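# Rurkari, the canvassing app, after one November

I knock on doors for people who want to be on the county commission. It doesn't pay, and the snacks are bad. For years we did it with a clipboard and a walk list printed in a font meant for insects, and then this fall the campaign manager, Lungile Modise, bought us four months of Rurkari.

Rurkari is a canvassing app. It holds your voter file, cuts it into turfs, sends you down the street in a sensible order and lets you tap in what each household told you. Our race was small: 402 doors in my precinct, one candidate (Hendrik Matlala, a decent man with strong views on culverts) and an opponent whose whole platform was that she had met Hendrik.

## What works

The maps are good. Better than good, if you've ever used Tralier, which we had two cycles ago and which once routed me across a drainage pond. Rurkari knows that odd and even numbers live on opposite sides of the road. It also knows about apartment buildings, and groups them by floor, so you climb the stairs once and regret it once.

Logging an answer takes two taps. There are five levels of support, from "Strong yes" to "Strong no," plus "Refused," plus a notes box. I lived in the notes box. "Will vote for whoever fixes Palma Street" appears in my data 30 times, and I'd call that the real poll of the race.

It works offline, too. Half my turf has no signal, and everything synced when I got back to the office.

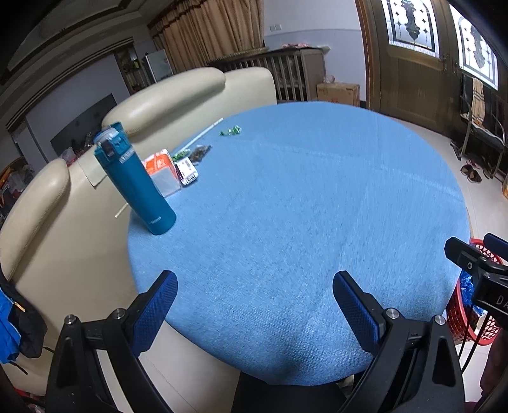 ## What doesn't

The script screen. Somebody at Rurkari believes voters will stand in a doorway while you scroll through four paragraphs about shared values. You can shorten the script, but only an administrator can do it, and ours was Delali Ansah, who was also doing yard signs, the phone bank and the radio ad. My script stayed long until the last Monday. I ignored it and talked about culverts.

The leaderboard is worse. It ranks canvassers by doors per hour and can't be turned off. By the second week we had a college kid logging "Not home" at a speed that suggested he was doing it from a moving car. Conversations don't count for anything, so a 20-minute talk with an undecided retiree drops you to the bottom, next to the people who quit.

Battery drain is real. Bring a charger, or bring the clipboard – I brought both and felt like a museum.

## Price, and whether to bother

The small-race plan covers up to 1,000 voters. Past that you jump to a tier built for congressional campaigns, with a congressional campaign's idea of pocket change. Kgomotso Hendricks, running for school board one town over, went with Grulline instead. It's cheaper and uglier, and she says the export to a spreadsheet is cleaner. I tried hers for an afternoon and missed the maps.

If your race fits the small plan, get Rurkari and make sure at least two people have administrator access. If you're on the far side of the limit, try Grulline first.

Hendrik won, by the way. Palma Street has not been fixed.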